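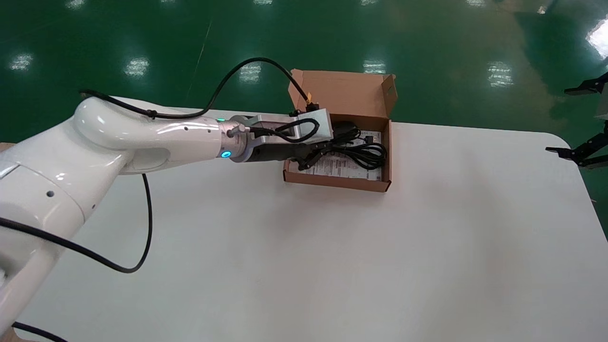
Informe de avance: comparación de pinzas, mayo
Proyecto Flidine, línea de vaciado de cajas
Para: Veronica Nedelcu

Durante este periodo hemos comparado dos pinzas de dos dedos, la Hunside y la Arnardóttir, con el mismo brazo y el mismo controlador. La tarea es sacar un cable enrollado de una caja de cartón abierta.

Se hicieron 200 intentos, 100 por pinza. La Hunside falló 11 veces y la Arnardóttir 5. Casi todos los fallos de la primera se dieron al cerrar sobre una sola vuelta del cable: el rollo se abre al subir y se engancha en la solapa. Con la Arnardóttir el problema principal es la hoja de instrucciones, que a veces sube junto con el cable.

El ajuste de fuerza de la Hunside llevó más tiempo de lo previsto y hubo que repetir la primera serie. Los datos de esa serie no están incluidos.

Queda pendiente probar las dos pinzas con bolsas de plástico y revisar el recorrido del cable de la pinza, que limita el giro de la muñeca. Anca Vlad ha pedido a Havcombe un juego de dedos más estrechos. El gasto sigue dentro de lo aprobado y no solicitamos cambios de plazo.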